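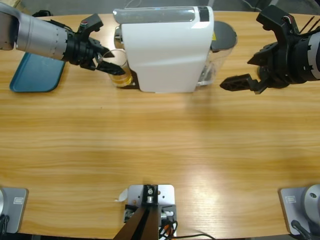
Baslow Jigsaw Forum > General puzzling > 2000 pieces on a kitchen table?

tealpuffin
Posted Monday, August 31, 2026
Finished my third 1000 piece on the weekend and I'm completely hooked! Now I've got my eye on the 2000 piece harbour one from Verach (the one with all the coloured boats). Only trouble is we eat at that table. Has anyone done one this size without a dedicated puzzle room? Also sorting. Do you sort everything first or just dig in?

mossy_gumboots
Oh do it, the harbour one is gorgeous!! I did it in May and loved every minute except the sky. I use two foam boards side by side and slide them under the couch at dinner time. Leave the middle join until last or you'll be pulling it apart every night.

edgesfirst
Sort first. Edges, then colours, then shapes within a colour once you hit the sky. I use baking trays and old takeaway lids.

greyjumper88
Going to disagree with edgesfirst. I haven't sorted a puzzle in years and I have way more fun. Start with whatever catches your eye, build little islands and join them up. Edges on the Verach ones are the worst place to begin anyway, the cut is so regular you get false fits all along the water.

edgesfirst
False fits on a Verach? Never had one. Are you thinking of the older Zukosov ones?

greyjumper88
Nope, I own both. Zukosov is looser but the shapes are wilder so you know when it's right. I had a whole strip of the Verach harbour one piece out and didn't find out till the corner wouldn't close.

mossy_gumboots
I had that too, left side near the jetty! Hold a torch low across the pieces and the bad ones stand up a tiny bit.

tealpuffin
Love the torch trick. Does anyone use a roll-up mat?

jellybean_sky
Mat is fine for 1000, I wouldn't trust it with 2000. Mine sagged and I lost half a lighthouse. Boards all the way. And measure your table before you order, I forgot to and finished mine on the floor with the dog supervising.

edgesfirst
Agree on boards, so we've got that much in common. Still sort your edges though.

tealpuffin
Ordered it!! Will try islands first and go crawling back to the baking trays if it all goes wrong.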